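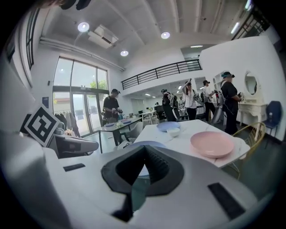 Miltton, April

About us

Warkard is a small cooking school with two kitchens and one long corridor between them. We teach adults to cook at home, with the things they can buy near home. Most people who come to us can already boil rice and fry an egg, and they want to go a little further. Some can not do even this, and they are also very welcome.

The school was started by Kgomotso Mahlangu and Ruan Adams, who met while working in the same hotel kitchen. Kgomotso was responsible for breads and Ruan for sauces. In the hotel they were teaching new staff all the time, and they noticed that they liked this part of the day more than the service. They rented the first kitchen from a bakery which was moving to a bigger place. The second kitchen was added when the shop next door became free, and it is used today mainly for cheese, yogurt and other milk courses.

A course has 12 places. We have been asked many times to make the groups bigger, but with more people the teacher can not see every pan. Each evening course runs for six weeks, and every class begins at 6:30 p.m. We eat together at the end what was cooked, also when it went wrong. Please do not have dinner before you come.

Our teachers

Kgomotso teaches bread, flatbread and everything with yeast. Ruan teaches the basic course and the soups. Lungile Mnguni joined us after many years in a school canteen, and she leads the family mornings, where children from the age of eight cook with one parent. Clem Nepia is our teacher for fresh cheese and for pickles. Aidan Keane takes care of the office, the bookings and the shopping, and he is the person who will answer when you call.

Fresh cheese is at this moment the course with the longest waiting list. It asks for very little equipment: a pot, a cloth, a thermometer, milk and something sour. In the first evening Clem lets everybody make the same simple curd, one time with lemon and one time with vinegar, and the group compares them with salt and without salt.
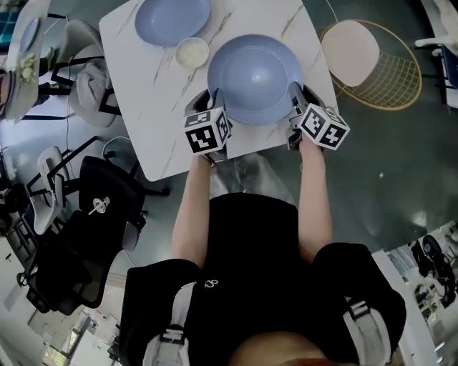
Small dishes on the marble-patterned table.

Our recipes

All recipes from our classes are kept in the Rulix binder, named after the street of our first kitchen. There are 63 of them now. A recipe goes in only after two teachers have cooked it separately and written down their changes. Students receive the pages of their own course on paper, and they may copy them for friends.

How to visit us

The entrance is in the yard behind the Ní Bhriain bookshop, through the green gate. There is a step at the door, so please call us before if you come with a wheelchair or a stroller and we will open the side entrance. Aprons and knives are here for everybody. Bring closed shoes and a box with a lid for what is left over.

The office is open in the mornings from 9 until noon.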